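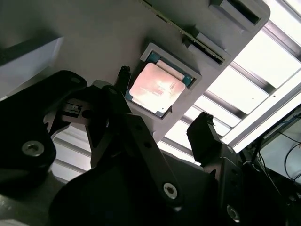
Wrist camera view: processor seated in its fixture pocket, gripper fingers on either side.

Rekel PC Assembly Kit, data card
Released October 10, 2023. Maintainer: Lahcen Metwally.

Summary
The Rekel kit is offered to laboratories that study the handling of computer parts by robot arms. It includes a printed fixture plate, a calibration guide and 300 recorded episodes. The buyer supplies the arm, the gripper and a desktop computer. 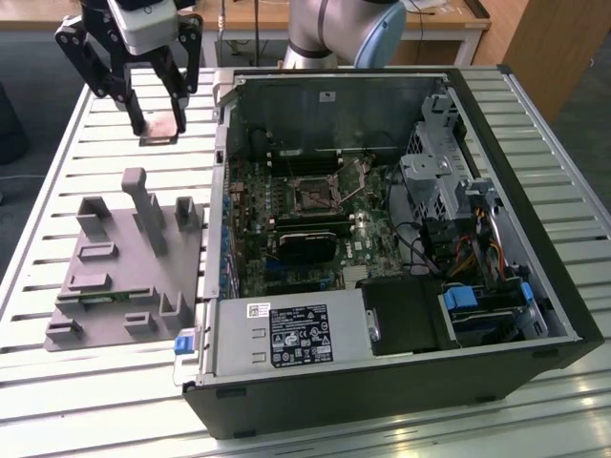
Fixed camera view: gripper and small part over the fixture, with the open tower alongside.

Contents
Each episode pairs the wrist view with a fixed view - both are time-stamped. Of the 300 episodes, 200 are labeled by task stage. Labels for the remainder are planned.

Limits
One tower layout is covered. Results should not be assumed to carry over to other cases. The kit is not rated for production use.

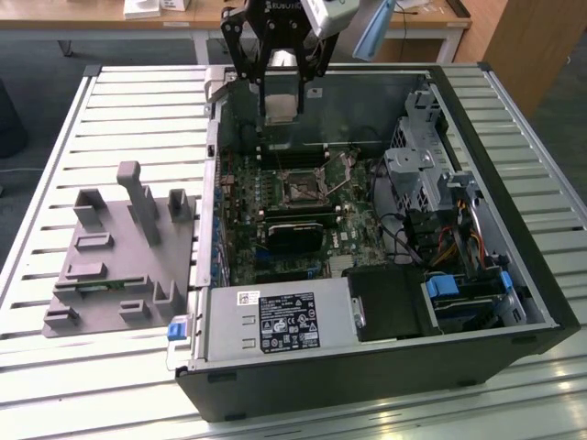 Khadija Helmy writes that the calibration guide is clear, but that her group would have preferred a second fixture plate to the printed manual, and asks whether plates may be ordered separately.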